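Play Kitchen Layout and Tidying Time
Project report, Early Childhood Environments
Group members: Rekha Bangera, Emmanuel Wanyama, Indira Arumugam, Vignesh Namboodiri

1. Background

Our project looked at how the surfaces of a miniature play kitchen affect how people put things away on it. We picked this topic after a class visit in November to a preschool where the toy food was stored in one large bin and most of the play happened on the floor beside the kitchen. Our instructor, Usha Mathew, suggested that we keep to one kitchen and change one thing at a time.

2. Questions

We wrote down two questions before starting:

Does a clear stovetop at the start of a session change where the toy food ends up?
Do people use a shelf above the counter when it is the closest storage, or do they still leave things on the counter?

3. Materials

The toy food came from two sets, one from Plosine and one from Gimuditz. The Gimuditz pieces are a little smaller and roll more. We took out anything with a loose part. That left 40 pieces, which we sorted by size and kept in a cloth bag between sessions. Times were taken on a phone and copied into a shared spreadsheet by Vignesh.

4. Method

We ran 18 sessions with students from our own department. In each session one person was handed the bag, asked to set out a pretend meal, and then asked to tidy up. We did not say where anything should go. In half of the sessions the stovetop was clear at the start. In the other half we had already placed a few pieces on it. Emmanuel gave the instructions each time so the wording stayed the same, and Indira wrote down the final position of each piece on a printed plan of the kitchen.

One session had to be repeated when the timer was not started.

5. Results

The longest tidying time was 182 seconds. It came from a session with a full stovetop, and the person moved several pieces twice. Sessions that started with a clear stovetop were shorter in most cases, but two of them were slower than the average for the other group.

The counter beside the stove was the most common place for a piece to be left. The shelf was used less than we expected. Two people said they had not thought of it as part of the kitchen.

6. Discussion

The stove is the part people went to first.
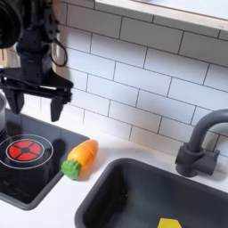

The burner markings seem to matter. Several people told us they put round pieces on the rings on purpose and did not want to remove them when tidying, as they looked finished there. Our plan had only one box for the stovetop, so we could not record which burner was used. Rekha went back through the notes and found a few comments on it, but not enough for a table.

We also think the counter did well simply by being level with the stove. Moving a piece sideways is easier than lifting it to a shelf.

7. Limits

All of our participants were adults, and children may tidy in a different way. The group was small and most of them knew us. With a second kitchen we could have compared shelf heights.

8. Next steps

We would like to divide the stovetop into separate areas on the plan and repeat the clear-stovetop sessions. Indira has the blank plans and the spreadsheet for any group that wants to continue the work next term.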